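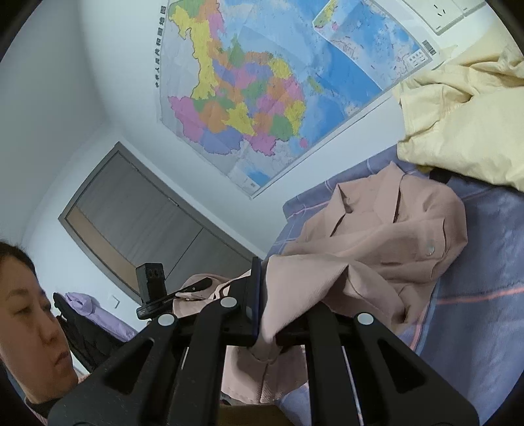

Home > Science > Materials > How Cloth Is Made

Print | E-mail this page

How Does Thread Become Cloth?

Cloth is made of yarn, and yarn is made of fibers. A fiber is a very thin strand. Cotton fibers grow around the seeds of the cotton plant. One fiber is weak. When many are twisted together, they grip each other and form a strong yarn.

Weaving uses two sets of yarn. The warp is stretched tight on a frame called a loom. The weft passes over and under the warp - first one way, then back. The weaving museum in Jovberg has a loom with 2,350 warp yarns.

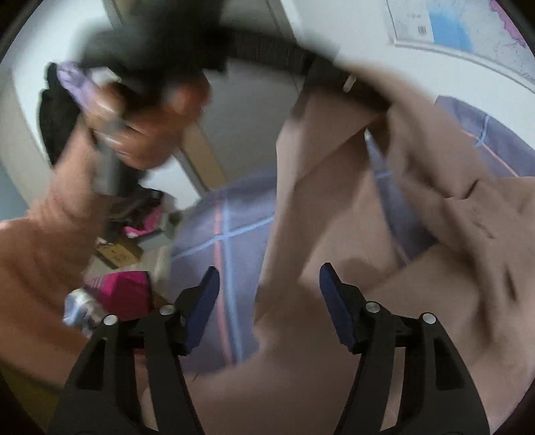
Soft fabrics are used for clothes and bedding.

Knitting is different. It uses loops, and each new loop is pulled through an older one. Loops can change shape, so knitted cloth stretches more than most woven cloth. Socks are usually knitted. Sheets may be woven or knitted.

Color is added with dye. Dye can go on the fiber, the yarn or the finished cloth. At the Mirkumel mill, yarn stays in the dye bath for roughly six hours.

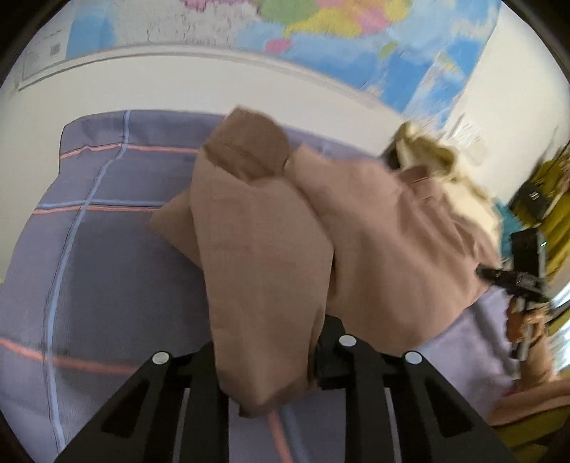

Why does cloth wrinkle?
Bending pushes the fibers into new positions. Some of them stay there until heat, water or pulling moves them back.

Shares: 5 | Comments: 2

Previous | Next | Glossary | Back to top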